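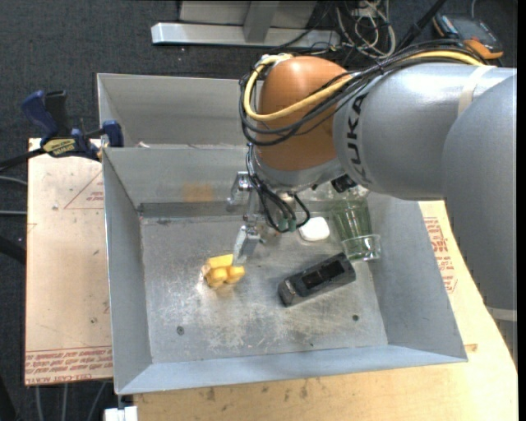 Zilport 분류동 견학은 접수대에서 방문증을 받고 보호안경을 착용하는 것으로 시작했다. 안내는 공정 담당 Ginette Sandhu가 맡았다. 이 동에서는 크기와 재질이 제각각인 잡화를 소량씩 나누어 금속 상자에 담고, 품목별 취급 조건을 정리한다. 상자는 판금 제작품으로 위가 트여 있으며, 안에는 여러 덩어리가 뭉친 듯한 노란색 물체, 모서리가 둥근 작은 흰색 물체, 옆으로 누운 골진 투명 컵, 길쭉한 검은색 계열 물체가 서로 떨어져 놓여 있었다. 컵은 초록빛이 돌고 테두리가 넓은 플라스틱 제품이다. 투명 품목은 바닥 금속의 반사와 겹쳐 윤곽 판별이 어렵기 때문에 기록지에 별도 항목을 둔다고 한다.

품목 코드는 Hudeo 양식을 따른다. 현재 등록된 품목은 1,112종이고, 형상 3등급과 표면 4등급을 조합해 구분한다. 노란색 물체처럼 요철이 많은 것은 최대 폭과 최소 폭을 따로 적는다. 상자 바닥의 긁힘은 교체 기준에 포함되지 않으며, 변형이 확인된 상자만 Beaudoin 공장으로 반송한다.

질의 시간에는 상자 내벽의 무광 처리 여부를 물었다. 시편 2종을 비교 중이고 결과는 6월에 정리된다는 답을 들었다. 소음 수치와 시간당 처리량은 공개 자료에 없었다. 다음 방문지는 Ovia 포장동이며, 분류동에서 도보로 이동한다.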